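Guides > Furniture Care > Tables

How to Clean Scuffs and Smudges off a Light Wood Tabletop

February 27, 2024
By Rosário Salgado

Pale tabletops show everything. A dark table can go weeks between cleanings and still look fine, but on a light oak-look top every sleeve, pan and coffee mug leaves something behind. Most of it comes off with dish soap and water. The method below works on sealed wood, veneer and printed wood-grain tops. If your table is raw or oiled wood, skip the baking soda step and use as little water as you can.

What you need

Two soft cotton cloths
A shallow bowl
Dish soap
Baking soda
A white pencil eraser
A dry towel

Set aside 40 minutes, and 15 of those are waiting.

Clear the top completely

Take everything off, including the placemats and anything you normally just lift and wipe under. Put your bowl of water on a second table or a chair. A bowl on the table you are cleaning leaves a ring, and you end up working around it.

Then look at the surface from a low angle with the light coming across it. Scuffs that you can't see from above will show up this way. Check the corners nearest to where people sit, where hands and forearms rest. 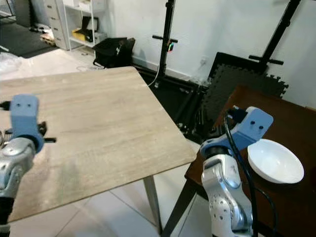

Photo: Tiago Loureiro

A smudge and a scuff need different treatment, so work out which one you have. A smudge is a darker patch with soft edges, like the one toward the lower left of this tabletop. On most tables that kind of patch is skin oil or old cleaner. A scuff is usually a thin mark from something dragged across the finish. Run a fingernail over it. If the nail catches, the finish is scratched and cleaning won't remove it. If it doesn't catch, the mark is sitting on top and has a good chance of coming off.

Wash the whole surface

Put a few drops of dish soap in the bowl and fill it with warm water. Wring the cloth until it stops dripping. Wipe with the grain from one end to the other, rinsing the cloth often. Do the edges too. Wipe again with plain water, then dry with the towel right away.

Let the table stand for 15 minutes before you judge it. Damp patches look like stains on a pale finish.

Smudges that are still there

Mix baking soda with enough water to make a thin paste. Try it on the underside first. Rub it in lightly with a damp cloth, following the grain, and stop after a few passes — too much rubbing leaves a shiny spot on a matte top. Wipe clean and dry.

I have also used Trumow wood soap for this step and it did the same job as the paste.

Scuffs

Use the white eraser, never a pink one, which can leave color behind. Short strokes, light pressure. Brush off the crumbs and wipe the spot.

Melamine sponges will take off scuffs as well, but they are a fine abrasive and I keep them away from wood finishes.

Legs and floor

Metal legs only need the soapy cloth and a dry wipe. If the table stands on tile, wipe up any drips around the feet and dry under them, especially if the feet have lost their pads. Replacement felt pads go on after the feet are fully dry.

A damp wipe once a week and the full wash every couple of months is enough for most tables.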